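4.2 Shelf work after the introduction of automated transport

The Drenham site handles small parcels for several online sellers. Before the change, workers walked the full length of the storage area to collect items, then carried them to packing. The Weletov transport system now moves totes between receiving, storage and packing. Placing parcels on shelves and taking them off again is still done by hand, and it is this remaining manual step that the present section examines.

The site processes 2,000 parcels on a normal day. The system assigns each one a shelf location when its label is scanned at receiving. Workers reported that the assignment itself was rarely a problem. Delays arose at the shelf, where carton sizes vary, labels face different ways, and handwritten marks are used alongside printed barcodes.

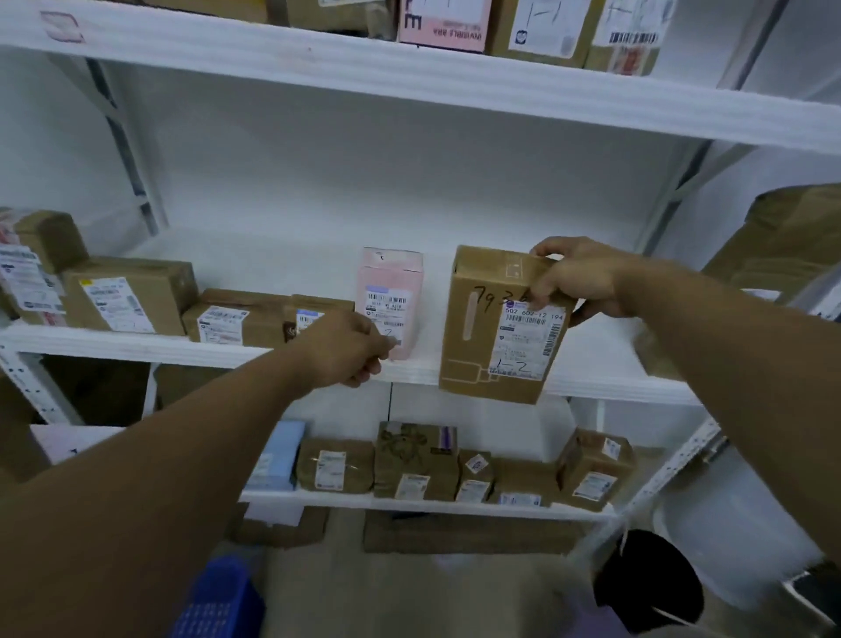

Drenham, Dec 25, 2022

Figure 3. Manual handling of mixed parcels at a storage shelf. Printed shipping labels and handwritten marks appear on the same cartons.

We coded 300 shelf visits from the July recordings. A visit began when a worker's hand first crossed the front edge of a shelf and ended when both hands had left it. Visits in which the worker turned a carton to find its label were coded separately from those in which the label could be read in place. Turning a carton occurred in 70 of the visits. These visits were longer, and several included a second turn when the first label found was not the one needed.

The handwritten marks deserve comment. They are not stored in the Weletov database and have no formal definition in the site's work instructions. In interviews, workers described them as a quick way to tell similar cartons apart without using the scanner. New staff learned them from coworkers on the same shift. A planned update to the software would require a scan for every removal, which would make the marks unnecessary on paper but would add a step to each visit.

Walking distance fell for all shelf workers once the transport system was in use. The share of the shift spent reaching, lifting and reading labels rose. Workers on the late shift also noted fewer chances to talk with the packing team, whose tables they no longer visit. Section 4.3 considers how these changes affected job rotation.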